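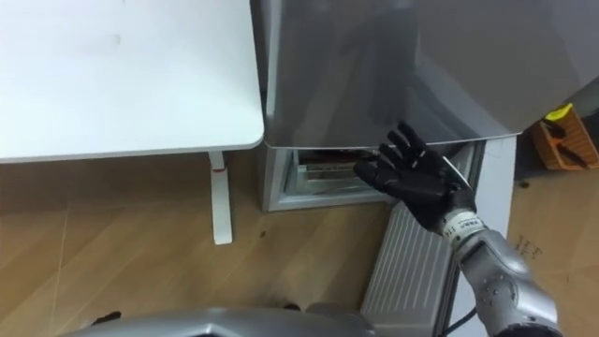

# Ernska freezing tray, four wells, with lid

The Ernska is a silicone tray for freezing soup, stock, sauce, stewed fruit and anything else that comes out of a big pan and needs to be eaten in small amounts. It has four square wells, a steel wire sewn into the rim so it doesn't flop when you carry it full, and a lid that presses down at the corners. You fill it, freeze it overnight, push the blocks out from underneath and put them in a bag. Then the tray goes back in the cupboard until the next big pan.

We've sold it at Pladstead since June and we are a bit in love with it.

## At a glance

| | |
|---|---|
| Outside measurements | 158 mm × 158 mm |
| Height with lid on | 53 mm |
| Wells | Four, square, with rounded bottoms |
| Fill lines | Half and full, moulded inside each well |
| Tray | Silicone over a steel wire rim |
| Lid | Clear, stiff plastic |
| Coldest use | −40 °C |
| Oven | Tray yes, up to 200 °C. Lid no |
| Microwave | No (the wire) |
| Dishwasher | Both parts, any rack |
| Colours | Oat, Plum, Bottle Green |

A single tray costs £10. The set of four is £40, so there's no saving in buying the set, but they come nested in one box with a cotton bag for the blocks, and the bag is lovely.

## What it's like to use

Most freezing trays we've tried go wrong between the worktop and the freezer. You fill them to the top, lift one end, and a wave of minestrone goes up your sleeve. The wire in the Ernska's rim stops all that. Pick it up by two opposite corners with both hands and it stays flat, even filled with something as thin as chicken stock. I've carried mine across the kitchen with a small child hanging off one leg and lost nothing!

The wells hold a good small portion at the full line. One block of tomato sauce does pasta for one hungry person or two who are having something else as well. Two blocks of soup fill a bowl. The half line is handy for strong things like gravy, curry paste let down with a little water, or the last of a ragù that you want to stir into something else.

Getting the blocks out is the good bit. Leave the tray on the side for a couple of minutes, turn it over and press a thumb into each rounded bottom. The block drops out whole with a very satisfying thunk. If it won't budge it hasn't frozen right through, so put it back for a few more hours. Please don't go in with a knife – silicone is tough against heat and cold and not at all tough against knives.

The blocks are square, so they stack tightly in a bag or a box. Round ones roll about and waste room, and they always seem to end up under the peas.

## Filling it well

- Let hot food cool before you fill. The tray won't mind boiling soup, but your freezer will, and so will whatever is sitting next to it.
- Stir first. The thick part of a stew sinks, and without a stir you get two blocks of beans and two of broth.
- Stop at the full line. Liquid swells as it freezes and the gap above the line is there for that.
- Press the lid down corner by corner, working round.
- Freeze it flat. On top of a level bag of frozen veg is fine, and so is a baking sheet.

Once the blocks are out, bag them and write on the bag. I know everyone says this. I had a bag last winter which I was quite sure was pumpkin soup and it was mashed swede.

## What freezes well in it, and what doesn't

We've been keeping notes in the shop and customers have added plenty of their own.

**Very good:** lentil soup, chicken stock, dal, tomato sauce, ragù, stewed apple, plum compote, cooked porridge, black beans in their liquid, chilli, onion gravy, pesto at the half line with a little oil over the top.

**Good with a bit of care:** leek and potato soup (blend it again after heating, as the potato goes grainy), cheese sauce (whisk it over a low heat), cooked rice (cool it quickly, freeze it the same day, and heat it until it's steaming all the way through).

**Not worth the space:** anything with a lot of soured cream, salad leaves in any form, custard, boiled eggs. Juwita Raju on our shop floor tried raita. She doesn't recommend it.

Juwita's better discovery was coconut rendang sauce. She makes a double batch, freezes it without the meat and has dinner sorted for weeks. Her tip is to fry the frozen block gently in a dry pan with the lid on, then take the lid off once it has melted and let it thicken up again. It smells incredible.

## Baking in it

This wasn't why we ordered it, but the tray is very happy in the oven with the lid off. It makes four squat little cakes or four baked oat squares, and the rounded bottoms give them a nice domed look when you turn them out. Stand it on a baking sheet. Grease it lightly the first time and after that you probably won't need to.

One thing to know: silicone holds on to smells. A tray that has had curry in it for a month will give your sponge a faint hint of cumin. I keep the Plum one for sweet things and the Oat one for savoury, and that has worked perfectly. Should a tray get whiffy anyway, bake it empty at 180 °C for half an hour with the window open, then wash it.

## Which colour

Oat is the prettiest on a shelf and the first to show turmeric. The stain is harmless and fades in sunlight, though it never quite goes. Bottle Green hides everything. Plum sits somewhere in between and goes slightly darker when it's warm from the dishwasher, which I find oddly charming.

The lid is the same on all three.

## How it compares with the others we sell

**Inell stacking tubs.** Rigid tubs with screw tops. Better than the Ernska for taking lunch to work, because you freeze, carry and eat from the same thing. Worse for a small freezer, as the tubs stay in there with the food. Plenty of people buy both and use the tray for home and the tubs for the bag.

**Bang ice tray.** A proper ice tray with small cubes, and brilliant for it. You can freeze stock or lemon juice in it too and we often do. The cubes are too small for soup unless you enjoy counting them into a pan.

**Freezer bags laid flat.** We don't sell these and they work very well! Flat bags thaw fast and cost very little. The trouble is that you have to thaw the lot, and thin soup has a way of finding the one bad seal. If you always cook for the same number of people, bags may suit you better.

## From people who have one

> "I live alone and I love cooking for six. This has solved my life a bit. Pea and ham soup in June, why not."

> "Bought one, came back for two more. My only grumble is the lid, which needs a firm push at the last corner."

> "Used it for the baby's food at the half line and now that she's bigger I use it at the full line."

The second comment is fair. The lid is snug when new. It eases after a few trips through the dishwasher, and running it under the warm tap helps in the meantime.

Milovan Lazarević, who looks after our kitchen range, put one through 53 rounds of freezing and emptying before we agreed to stock it. The wire stayed put, the wells kept their shape and the lid had some cloudy marks at the corners. He still uses that same tray at home for bean soup, and he would like it known that his bean soup is excellent.

## Care

Wash the tray in warm soapy water or the dishwasher before first use. Dry it upside down so water doesn't sit in the wells. A greasy film after stock or ragù comes off with hot water, washing-up liquid and a soft brush. Scouring pads leave fine scratches that make the blocks stick.

Store the trays nested with the lids in a stack beside them. Stored with the lids on, they take up four times the room and can smell a little stale when opened.

Check the rim now and then. If the steel wire ever shows through, stop using the tray and bring it back or post it to us. We'll replace it within two years of purchase, and you don't need the box.

## Spare parts and delivery

Spare lids are £3 each and fit every colour. We don't sell the cotton bag on its own yet, though we've been asked often enough that we're looking into it.

Orders leave Pladstead within two working days. A single tray goes in a padded envelope that fits most letterboxes on its side, and the set of four comes as a parcel. You can return anything unused within 40 days.

Bottle Green is low at the moment, with more on the way. Oat and Plum are both in stock.

*Page updated September 2, 2023*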